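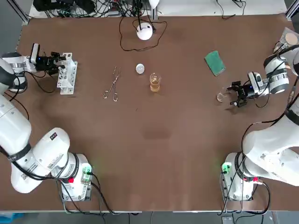
## About Us

Hi! I'm the person behind Veltora, a small live music booking outfit working out of Tronville. If you've ever stood in the back room at the Haslam with a band playing four feet from your face, there's a good chance I was the one at the door with the cash box, waving you in and apologizing for the coat rack.

I started putting on shows because the bands I liked kept skipping us. They'd play the city up the highway, sleep in a motel two exits from my apartment, and drive right on by the next morning. So one July I emailed eight bands, got one yes, borrowed a PA and sold 31 tickets. I lost money, and I had such a good time that I booked the next one before I'd even paid off the first (don't do this). 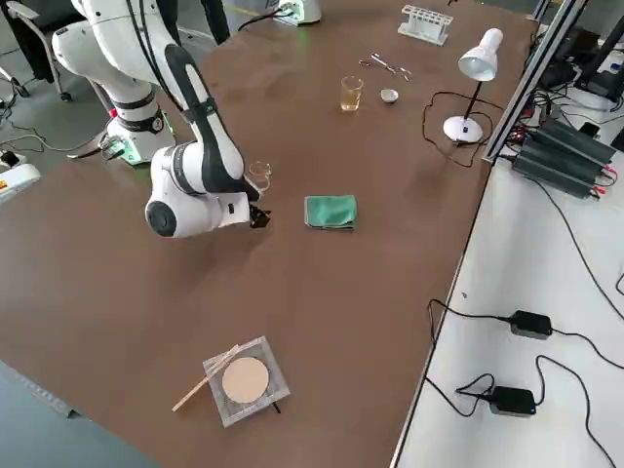
These days most of our shows are at the Haslam, and the room is still my favorite thing about the job. It's low and long, the stage is barely a step up, and you can hear the singer breathe between lines. Before doors I do the same lap every time: merch table, bar, stage, green room. I always have a folded green cloth with me, same kind as the one lying out on the brown tabletop up there, and it goes over every sticky surface between the entrance and the drum riser. Then I put the set times up on the wall and the band tells me they've changed.

### What we book

Mostly indie rock, folk, and the noisier end of country, with a bit of whatever I've fallen for that month. I like bands on their second or third tour, when the songs are tight and they're still excited to see a hot meal. Every bill has a local opener, and the opener gets paid. I played in a band for years (bass, badly) and I remember exactly how it felt to be handed two drink tickets and a handshake.

Tickets are usually cheap, and we hold back 50 at the door for every Haslam show, so don't give up if the online ones are gone. Come early, though!
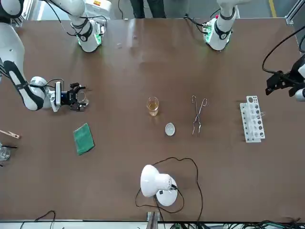
Once in a while a band gets too big for the room, and then we move things over to the old movie theater downtown. Our biggest night there was 892 people, and I spent most of it walking up and down the aisle in a kind of happy panic. The headliner did two encores, the second one without a mic, and the whole balcony sang along. I still have the set list on my fridge.

### Geketti

Geketti is our summer thing, an all-day outdoor show in the field behind the fairgrounds. It has one stage, so you never have to choose, and plenty of shade if you stake out a spot by the fence. Music starts at noon and we shut it down at 10 p.m. on the dot, because the neighbors have been very good to us and I'd like to keep it that way. Kids get in free. Dogs are welcome until the loud bands start, for their sake. 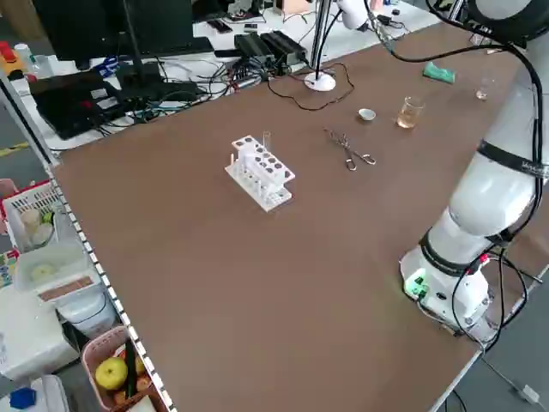 The name was a typo on our very first flyer and people liked it more than the real one, so we kept it.

### Want to play?

Send me two songs and a rough idea of when you're coming through. Live recordings are great, even rough ones off a phone. I listen to everything, usually late at night, so it can take me a few weeks to write back. If you haven't heard from me after a month, please nudge me! I won't mind one bit.

Same goes if you just want to suggest a band. Half the calendar comes from people grabbing me by the bar and shouting a name in my ear.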